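Brallach Tabletop Cell: Set-Up Guide
Section 2. Laying out the table safely

Welcome to the part of the job that I think is the most fun! Take your time over it, and read it through once before you touch anything.

1. Set out the toy kitchen items with the arm powered down. Big pieces go first, so the colander and the toaster oven, and then the little foods wherever there's room.

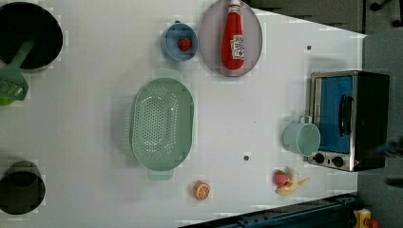 Fig. 1. Table layout with colander, toaster oven and toy foods.

2. Check the gripper housing and wipe off any dust, using a dry cloth only.

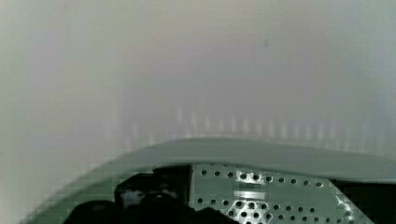
Can I use glass cleaner on the housing?
Please don't. A dry cloth is plenty, and sprays can creep into the openings.

3. Bring the arm in at the slow setting, keeping one hand near the stop button the whole way (yes, even if you've done this many times).
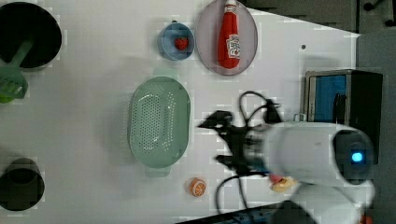

Wait 15 seconds after any stop before you reach over the table, and say "clear" out loud if someone else is with you.

CAUTION: Keep sleeves, lanyards and long hair well away from the cables.

4. Run the first cycle and watch it to the end.
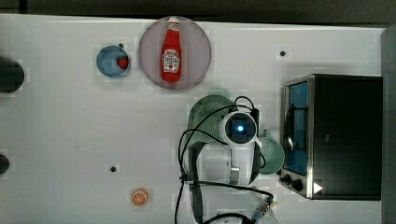
Who may restart the arm after a stop?
Only the person who pressed the button, or the shift lead if that person has left.

Note: Stops are logged under code 1811. Send questions on this section to Zübeyde Kahraman.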